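Where Things Go: Keeping Shared Hand Tools on a Common Work Table
Student project report, Design and Everyday Work
Trestcombe College
Wednesday, October 10, 2018

1. Background

The Brarna workroom at Trestcombe has one long table that is shared by several student groups. People cut paper, open parcels, trim tape and mend small things on it. When a group finishes, the next one starts, and there is often no break between them. Small tools get left where they were last used. Scissors are the most common case, and they are also the thing most people need first.

My project looked at this one table and asked a narrow question: would a fixed place for each small tool keep the surface clear enough to work on, without anyone having to tidy up at the end of a session?

2. What I set out to do

I started in August with a plan that was too big. I wanted to cover the shelves, the drawers under the window and the table. After the first week I dropped the shelves and the drawers. The drawers are only opened by two groups, and the shelves are labeled already. The table was where the trouble was.

I kept notes for 8 weeks. Each time I came in I wrote down which tools were out, where they lay, and whether they were in the way of the person working. I did not move anything before writing it down. I also kept a list of marks on the wood, as part of the brief from the department was to say whether the table needed a cover.

3. The table

The top is pale wood with a faint grain. It has no cloth or mat on it. It is a good surface to work on because paper slides easily and small parts show up against it. It also shows every mark. There are darker smudges and stains on it, and some of them have been there longer than I have been at the college. I tried a damp cloth and then a mild soap on one of the older ones near the wall end. Both made it a little lighter, and neither took it out.

Light on the table is uneven. This matters more than I expected, as people move toward the brighter part to work and take the tools with them, so the tools build up on one side.

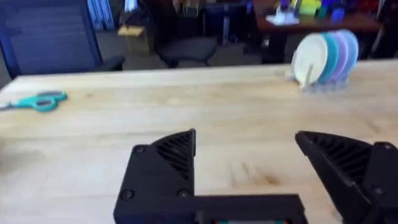
Scissors with teal plastic handles at the left side of the table.

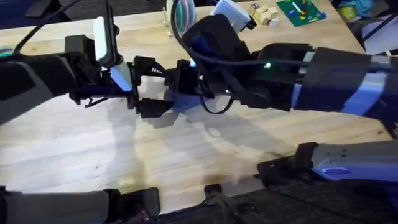
4. The trial

For the trial I made 2 holders out of scrap board from the Backlund Street supply shop. One was a flat tray with raised edges. The other was an upright block with slots. I put the tray out for the first half of the trial and the block for the second half.

The tray did not work well. It was easy to drop scissors into it, but it filled up with other things. By the end of the first week it held tape ends, a dead pen and a key. People then stopped using it for scissors because they had to dig for them.

The block did better. A slot the width of a closed pair of scissors will not take much else. People could see from across the room whether the scissors were there. The weak point was that the block was light and got pushed along the table. I glued a strip of rubber to the bottom in the second week and it stayed put after that.

I also changed where the block stood. At first it was in the middle, where everyone could reach it, but it was in the way of large sheets of paper. At the end of the table it was out of the way and still close enough. One group asked for it to be on the left and another asked for the right. I left it on the left, which is nearer the door.

5. Results

On a scale of 1 to 10, I asked people who used the table how easy it was to find what they needed. I asked once before the trial and once after. The scores went up for scissors and stayed the same for tape and rulers, which had no holder of their own. I did not have enough answers to say more than that.

From my notes, scissors were still left lying on the table during work, and I don't count that as a fault. People put them down and pick them up again many times in a session. The change was at the end of sessions, when they were put back more often.

6. Problems with the method

I was in the room myself for most of the notes, and people knew what I was looking at. That may have made them tidier. I also changed two things at once when I moved the block and added the rubber, so I can't say which one helped more.

My notes from the fourth week are thin. I was away at the Dretthorpe site for two days and did not arrange cover.

7. Recommendations

Keep the slotted block and make a heavier one from solid wood. Add a slot for a ruler. Remove the tray.

Do not put a fixed cover on the table. The marks are only on the surface and do not get in the way of the work. A light sanding and a coat of oil over the summer break would do more good, and the department already has the oil.

Move the lamp at the window end so that both sides get similar light. I did not test this, and it should be checked before any money is spent on new fittings.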